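3.2 What the hardware line has to cover

Hardware budgets in papers like this one tend to fit in a single sentence, usually the one reviewers skip. Ours needs a section, mostly because we got it wrong the first time. The original plan for Naruseck set aside one line for "grippers, hand-held, 2" and one for "miscellaneous," and by September the second line was larger than the first.

The task we were buying for is clearing a table of small household goods into an open box (Figure 3). It is a dull task and a hard one to shop for. A knitted piece gives under the finger pads, a foil packet slides, and a plastic bag does whatever it likes. Each of these argues for a different pad, and the pads are sold in sets. 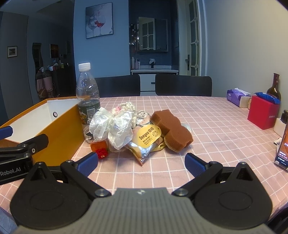

Figure 3. The packing task before any quote was signed: two hand-held grippers, an open box, and mixed goods on a dining table.

We asked for quotes from two suppliers, Nilell and Stelalero. The Nilell quote was lower by enough to make everyone cheerful for an afternoon. It left out spare pads, screws and the carrying case, all of which appeared later under "recommended." The Stelalero quote put everything in and was accordingly unpopular. Once we had added the missing parts to the first, the gap came to 314 dollars per pair of grippers, in favor of the supplier we had been complaining about. Both quotes were valid as of 2020-01-19, and we have not had the heart to ask again.

Pads deserve their own line. We plan on replacing a set after some 900 grasps, a figure taken from our pilot log and not from either brochure, where pads appear to be immortal. Soft goods are easy on them. Packaging with stiff corners is not, and our item list has plenty of packaging, it being the thing that households mostly own.

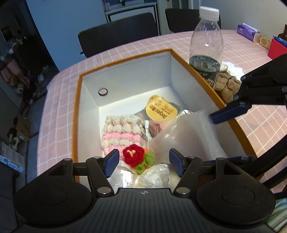 The other cost we missed was the goods themselves. Items wear out too, or get stretched, or go home in a coat pocket, and a replacement that differs slightly from the original counts as a new item in the log. We now buy soft items in twos and keep the spare in a drawer with its receipt. The reviewer of our internal request wished to know why a robotics project was buying crochet. We attached the protocol and heard nothing further, which we took as approval.

Labor comes out of a separate fund, but it belongs in any comparison. An operator needs 30 minutes of practice before the trials count, and that time is paid. Changing gripper models halfway through means paying it again for every operator, plus a second calibration. A cheap upgrade in the middle of a study should be priced with this in mind. Ours was not, and the Seyoum site ended up with one model in use and another in its box, both fully depreciated on paper.

For groups planning something similar, we would put pads and task items on their own lines from the start, and ask each supplier for a quote that includes the screws. The revised budget in Section 3.3 follows this layout. It still has a line for miscellaneous, now the smallest on the sheet, and we are watching it.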